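3.2. Procedimiento y organización de las sesiones

El estudio se llevó a cabo en las instalaciones del club de tiro Kurnano, que dispone de dos galerías cubiertas de 25 metros y de un aula contigua. Los participantes fueron 18 alumnos sin experiencia previa, inscritos en el curso de iniciación a la pistola de precisión durante el mes de septiembre. Todos habían superado antes la parte teórica, centrada en normas de seguridad, manipulación del arma descargada y órdenes del director de tiro.

El programa constó de 6 sesiones. Cada una empezaba en el aula, con ejercicios en seco, y terminaba en la galería. En total, cada alumno realizó 300 disparos, repartidos por igual entre las sesiones. La instrucción estuvo a cargo de Silvan Mayrhofer, con el mismo guion para todos los grupos. Las puntuaciones se anotaron en las hojas de la galería y se trasladaron después al programa Esano.

La mitad de los alumnos siguió la progresión habitual del club (postura, empuñadura, miras, disparador). La otra mitad comenzó por el control del disparador y no trabajó la postura hasta la tercera sesión. El orden de los demás contenidos se mantuvo igual en los dos grupos.

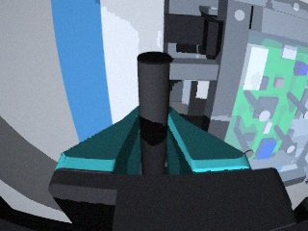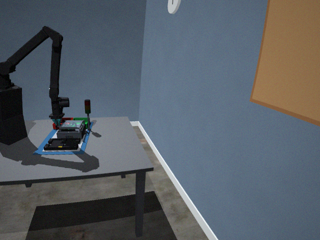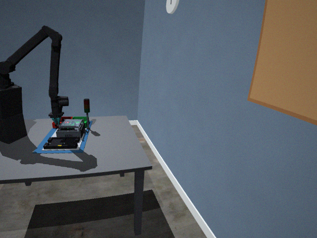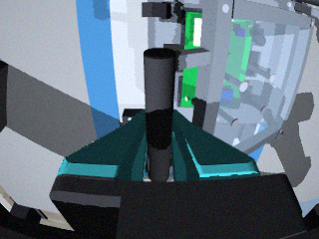 Figura 2. Escenas simuladas por ordenador con un brazo robótico negro o su pinza.

La asignación a los grupos se hizo por sorteo el primer día. Dos alumnos faltaron a una sesión y la recuperaron en la misma semana, por lo que no se excluyó ningún registro. En la galería se usó siempre el mismo tipo de blanco, y los puestos se rotaron entre series para repartir las diferencias de iluminación.

Como medida principal se tomó la dispersión de los impactos en la última serie de cada sesión. La puntuación total se trató como medida secundaria, dado que en principiantes depende mucho del ajuste de las miras. No se registraron incidentes de seguridad. Los resultados por grupo se presentan en el apartado 4.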